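Wurko Offices, Break and Meeting Areas
Monthly Inspection Checklist, October
Building 2132, fourth floor

Mark each line OK, FIX or N/A. Comments go under the line they belong to.

1. Exit route from meeting area clear to stairwell door: OK

2. Exit sign lit, battery test held: FIX
Sign over the east door went dim during the test. Battery ordered from Daline.

3. Fire extinguisher 49, gauge in green, pin and seal in place: OK
Tag initialed.
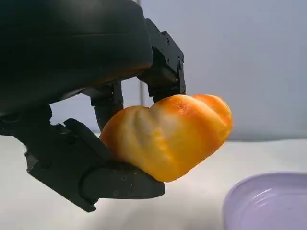 4. Extinguisher cabinet opens without sticking: FIX
Bottom hinge is bent. Door can be forced open but should not need it.

5. Tables steady, no sharp edges: OK
Checked by leaning on both ends. One foot adjusted.

6. Cable holes in tabletops free of crumbs and loose wire: OK

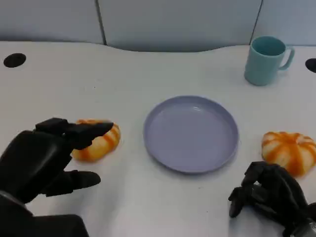
Item 6. White table with round black grommet holes, plate and mug on top.

7. Partition panels upright and fixed at the base: FIX
Two base screws loose by the window. Tighten before the next inspection.

8. Dishes free of chips and cracks: OK
Cracked bowls from last month have been thrown out.
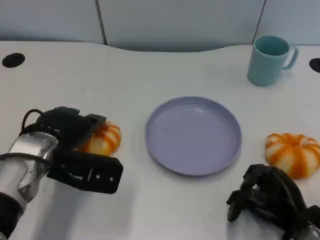
Item 8. Lavender plate and teal mug.

9. Microwave door closes fully, vent not blocked: OK

10. Refrigerator at or below 40 F: FIX
Read 44 at 8 a.m. and again at noon. Dial turned down one step. Recheck tomorrow.
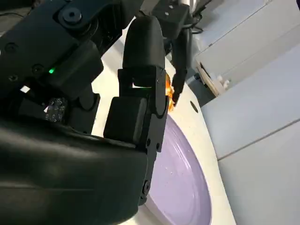 11. Outlets near sink trip and reset when tested: OK

12. Floor dry, mats lying flat: FIX
Mat by the sink curls at one corner. Replace with the Stunov rubber mat from room 104.

13. First aid kit stocked: FIX
Short on burn gel and small bandages.

Open items go to the front desk by 4 p.m.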